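Introduction to Translation Studies
Handout 4: Loanwords and the translator
November 22, 2021

A loanword is a word taken from one language and used in another. English borrowed "ballet" from French and "piano" from Italian.

Translators have three common options:
Keep the foreign word as it stands.
Keep it and add a short gloss.
Replace it with a native word.

The second option is the safest for general readers — but it slows the text down, so use it on first mention only.

Assignment: pick 10 loanwords from the Geraghty reader and say which option you would use for each. Maximum 1,000 words. The reader is on reserve at the Litivside library.
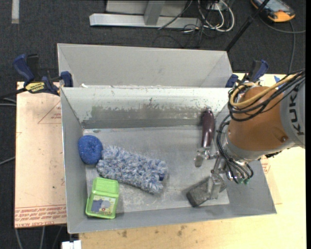

Late papers lose 10 points out of 100. Bring a printed copy to class as well.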